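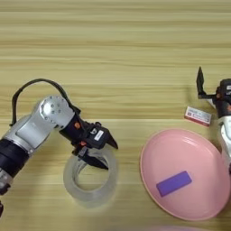
Sorting the desk drawer took most of February, an hour at a time. The rule I settled on: anything used more than once a week lives on the tabletop, and small items go on a plate so they can be moved in one lift when the surface needs wiping.

Packing tape stays off the plate. I ship 3 parcels in a normal week, and a clear roll lying flat on light wood grain is easy to lose, so it gets a fixed spot to the left.

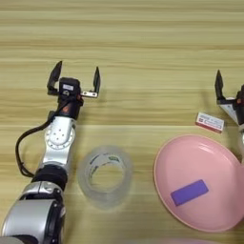
Plates beat the divided tray I had before. The tray was a Stirno, 600 mm long, and its compartments fit nothing I own. An oval plate has a rim, takes a rectangular block laid diagonally, and washes in the sink. Pink is easy to find against pale wood.

Small printed boxes are unresolved. Guoqing Cao stacks his on a shelf. I tried that and stopped opening them. For now they sit flat beside the plate, label up. Next is the cable drawer.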